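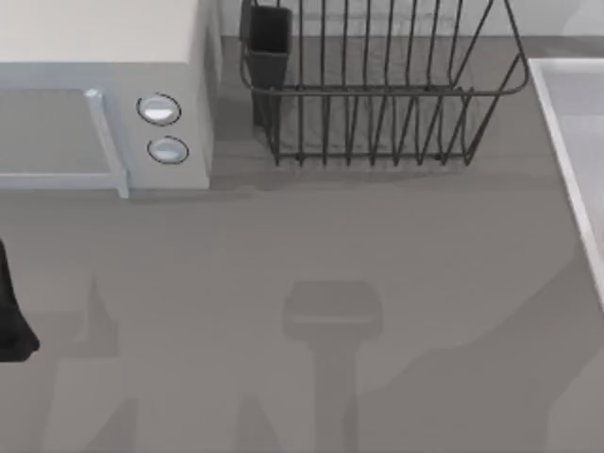 Cametti 5 is out, and the kitchen got most of our attention

Hi everyone, Siv Boström here from Brabec. I run the planning team, so this is the release I've been boring my friends with since last winter, and I'm very happy to finally be allowed to write about it in public!

Cametti, for those who haven't met it, is our motion planning software for robot arms. You give it a model of the space and a goal, and it works out how the arm gets there without hitting anything. Version 5 goes out to all license holders this Thursday, and it comes with Rella, a set of simulated kitchens we used to keep for ourselves.

Why kitchens? A countertop looks simple until you have to plan over one. Take a wire dish rack. Our old collision checker treated a rack as one solid box, so the arm would happily go around it but would never reach between the tines. The new checker keeps the thin wires as thin wires and knows the gaps are gaps (you can still ask for the solid box if you're in a hurry, and for a quick pass over the counter I often do).

Microwaves gave us a different headache. A door handle moves along an arc, and the planner has to leave room for the door, the hand and whatever happens to be standing next to the hinge. In Cametti 5 you mark the handle and the hinge once, and the door's swing becomes part of the plan. Knobs work the same way, with a turning axis in place of a hinge.

Then there are shadows. Rella now renders the arm's own shadow on the counter, and I fought hard for that one. Bernardo Antunes, who looks after our perception code, had a detector that kept reporting a flat gray object whenever the arm leaned over the work surface. It was a fun afternoon for me and a long one for him. You can switch shadows on or off for each scene, soften them, or move the lights between runs.

Rella ships with 308 kitchen layouts. The furniture is plain on purpose – mostly white and gray, simple shapes – and you can swap in your own materials and objects from the scene file. Every layout loads with one or two arms, and you can put the camera wherever you like, including straight overhead, my favorite for checking reach.

We had help with testing. Vlasta Hrnčiar and her group at Nurkholm ran the beta on their own setup for 13 weeks and sent us very blunt bug reports.

"The first build drove me up the wall because I couldn't replay a failed plan," Vlasta says. "Now I can step back through it and see which check said no. I use that more than anything else in the package."

The replay tool is in the main window, under Plans. Irfan Chin wrote it and would love to hear what you think of the shortcuts.

A few practical things. Projects made in Cametti 4 open without conversion, but saved collision settings go back to the defaults, so please write yours down first. Rella is included in every current license. The one piece that didn't make it is sink support with running water, and we're aiming for February with that.

For a demo or press questions, contact Dalibor Vlček in the Brabec press office. He can set up a call with me or Bernardo, usually the same week.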